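致资助方的进展报告（第二期）
项目：Brusoro 社区旧织物修补与再流通
执行方：Vivham 工作室
2018年6月20日

先说总体：进度比计划慢一点，钱没超，主要活动都做了。下面按申请书里的顺序写，有些地方写得粗，详细表格另附。

一、本期做了什么

修补课。从二月开始，每两周一次，地点还是 Brusoro 老街那间一楼铺面。课程大纲改过两遍。第一遍太偏技法，来的人多半是想把手上那件衣服补好就走，不想听织法分类。后来改成先动手，后半段再讲一点布料常识：棉、毛、化纤怎么认，哪种能烫哪种不能烫，缩水了还有没有救。反应好很多。

到目前为止登记修补的衣物900件，里面最多的是裤子（裆部、膝盖、口袋），其次是毛衣肘部，再次是床单被套。外套拉链也不少，但拉链我们原本没列进预算，后面会讲。

借用工具。缝纫机四台，全部在用。其中一台底线张力一直不稳，送修过，回来还是那样，现在只拿来走直线。锁边机我们申请书里写的是"视情况购置"，这一期没买，理由见第四部分。

再流通角。修好而原主不要的衣物，洗净后挂出来，谁要谁拿，不收钱。开始有顾虑，怕堆成山，实际周转还行，童装基本挂上去当天就没了。男装慢，大码女装也慢。毛呢大衣入夏以后没人碰，已经收起来放樟木片存着，等天冷再挂。

二、参加的人

长期参加者106人，口径是来过三次以上。年龄偏大，这点跟上期一样。我们试过晚上开课，想让上班的人也能来，前几次人还可以，后来掉得厉害。问了几位，说下班再赶过来太累，宁可周末。周末铺面房东不让开到太晚，还在谈。

年轻人主要是冲着"可见修补"来的，就是故意用对比色的线把破洞补成图案那种。这部分我们原来没打算多做，后来发现很能带人，而且补出来的东西他们会穿出去，等于替我们宣传。下期准备单开一个小班，8人一班，人多了老师顾不过来。

语言问题。有几位参加者看不太懂我们的讲义，字太密。已经重做了一版，多图少字，针法用编号。印得不够，补印在排队。

三、与合作方

Farkix 提供线和衬布。前两批没问题，第三批色号发错，灰的发成了藏青，退换花了差不多三个星期，期间用库存顶着。对方态度不错，运费他们出的。建议下期合同里把色卡作为附件写进去，省得再扯。

Ardeleanu 那边负责清洗。旧衣先洗后补是硬规矩，这一条我们绝不放松。清洗单价没有涨，但是他们取件时间改成了上午，我们人手上午最紧，目前靠轮班撑着。另外有一批羊毛混纺洗坏了，缩得没法穿，后来剪开做了补丁料和杯垫。原主那边已经道歉并且登记，大家都还算体谅。以后羊毛一律手洗，不送。

街区其它店铺：隔壁愿意借一面墙给我们挂成品，街口那家同意放传单。学校那边联系了两次，没有下文，学期末估计也不会有。

四、钱

总支出在批准范围内，分项有两处偏差，这里说明一下：

材料费偏高。原因就是拉链。来的外套十件里有好几件是拉链坏，布面好好的，不换可惜。我们先从杂费里垫了，请批准在下期预算里单列一行"五金配件"，包括拉链、扣子、四合扣。金额见附表。

设备费偏低。锁边机没买。看了几家，便宜的噪音太大，铺面楼上有住户，怕投诉；好的超出额度。目前用缝纫机的包边脚凑合，慢，但是能用。如果贵方同意把设备费余款滚到下期，我们打算买一台二手的，已经在留意。

房租、水电没有变化。讲师费按原标准。保险续了。

五、宣传与来访登记

年初定的目标是少发传单，多靠口口相传。做到一半。传单还是印了，因为老街住户里不少人不上网。单子改得很简单：时间、地点、带什么来、不收什么（内衣裤、皮革、羽绒服不收）。"不收什么"这一行加上以后，门口解释的时间少了一大半。

来访登记改成一人一行，只填姓氏、衣物种类、要不要回。以前那张表太长，很多人填到一半就不填了，数据也没法用。现在的表短，但是缺点是看不出人从哪里知道我们的，下期想加一个勾选项。

桌面上的牌子统一换成透明亚克力立牌，配浅棕色木头底座，卡片是白底带细枝叶图案的。比原来贴胶带的纸条整齐，换内容也方便。

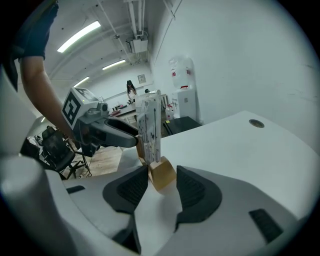 六、遇到的问题

1. 人手。固定能来的讲师少，一有人请假课就要改期。改期通知靠打电话，很费时间。考虑建短信群发，费用不高，等下期。

2. 存放。铺面后间太潮，梅雨天更明显，布料有霉味。买了除湿盒，作用有限。正在问房东能不能装一台除湿机，电费怎么算还没说定。待修的衣物现在都离地放，架子不够，有一部分装在密封袋里叠着。

3. 认领。修好不来取的越来越多。电话打了也不来。现行做法是保留两个月，到期进再流通角。有一位参加者来晚了，衣服已经被人拿走，闹得不太愉快。以后登记时当面说清楚，并在回执上印出来。回执样张下期附上。

4. 安全。剪刀和熨斗。本期没有受伤事故，有一次熨斗忘关，垫布焦了一块。已经换成自动断电的那种，另外在门口贴了离开前检查的单子。带小孩来的家长希望有个角落让孩子待着，地方实在小，暂时做不到，只能请他们看好孩子。

5. 统计口径。上一期报告里我们把"修补件数"和"修补处数"混在一起了，一条裤子补三个洞算了三次。这一期改为按件算，所以和上期的数字不能直接比。上期的表我们会重做一份补交，抱歉。

七、参加者反馈（摘录，不记名）

"以前补裤子都是拿去店里，现在自己会了，线迹难看点，但结实。"

"讲布料那段可以再长一点。"

"机器老是要排队，能不能按时段预约？"

"补好的毛衣我女儿拿去穿了。"

"椅子太矮，做久了腰痛。"

椅子的事已经处理，加了坐垫，高度还是不够，再想办法。预约的事在试，先用一本纸本子，写时段和机号，用一阵子看看乱不乱。

八、下期计划

开可见修补小班，先开一个班，看情况再定加不加。
跟房东谈完周末时间和除湿机。
拉链更换单独成一课，这个需求最大，而且教会了可以省我们很多工。
补印新版讲义，顺便改掉第二页针法编号的错（5号和6号印反了）。
入秋前清点一次库存，毛呢和羊毛先过一遍，看有没有虫蛀。
和 Farkix 重签供货，附色卡。
跟 Ardeleanu 商量把取件时间挪回下午，至少一周挪一次。
学校那边再联系一次，不行就放弃，把时间留给社区养老点，他们主动来问过两回。

九、需要贵方决定的事

请在下次拨款之前答复以下几项：五金配件单列；设备费余款结转；晚间课程是否可以正式改为周末课程（申请书里写的是晚间，改了算变更，我们不想事后再补手续）。

另外，贵方上次来信要求提供参加者收入情况，我们没有收集，也觉得不太好问。来补衣服的人有的是为省钱，有的是舍不得扔，一问收入怕人家下次就不来了。如果必须有，能否用街区的公开统计代替，请告知。

附件：收支明细表；课程安排表；新版讲义样张；传单样张。登记表原件存铺面，需要时可以来看。

Vivham 工作室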